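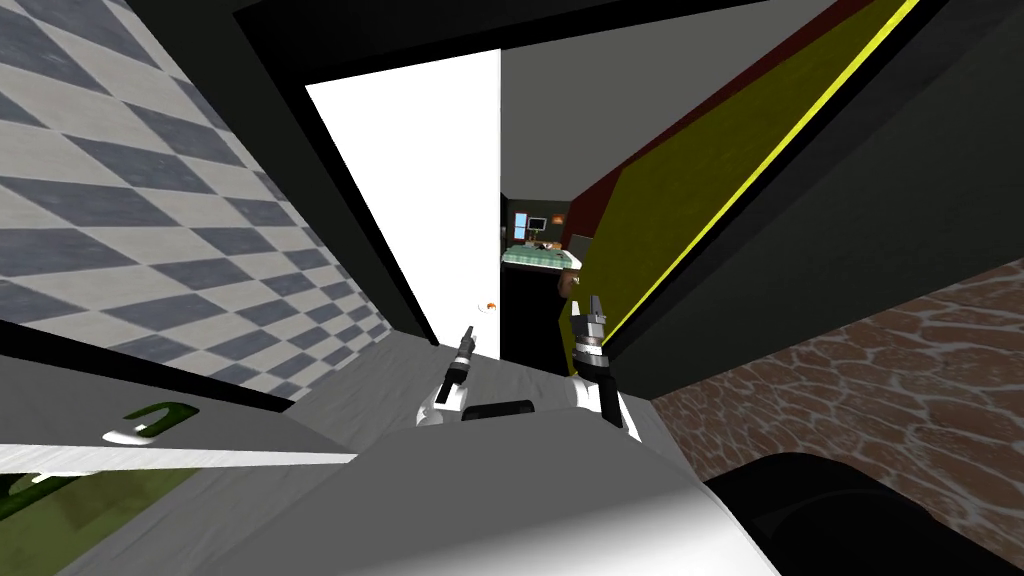

Diagonal tile in a small hallway – worth the trouble?

jusora_flats
So I'm redoing the hallway in my place and I've got my heart set on a diamond checkerboard. My quote for straight-set is fine, but going diagonal adds 400 bucks and apparently a lot more waste. Has anyone here done it and been glad they did?

grout_hound
Did mine last November, diamonds in two colors, and I love it every single time I walk in! Order extra though. I had 19 tiles go in the trash from edge cuts alone and had to drive back to Prenovberg for another box (different batch, slightly different white, still mad).

plainset
Gonna disagree. In a narrow space all those cut corners look busy, and every wall that's out of square shows up right at the edge. Straight-set, spend the money on better grout.

grout_hound
@plainset mine is 60 inches wide and it looks great, so I don't buy the narrow thing. Out of square walls, sure, but that bugs you with straight rows too.

drirer_dee
Depends on the tile size, I think. I went small and regretted it – so many grout lines to scrub. Also, what's the quote for in total? Some guys pad the diagonal part.

jusora_flats
Total is 498 for labor with the diagonal included, tile is on me.

plainset
Wait, so straight is only 98? I'd be asking what that covers before I argued about diamonds lol

jusora_flats
Huh. OK, calling him back at lunch. Does anybody know if the Tripathi cutters at the rental place are any good?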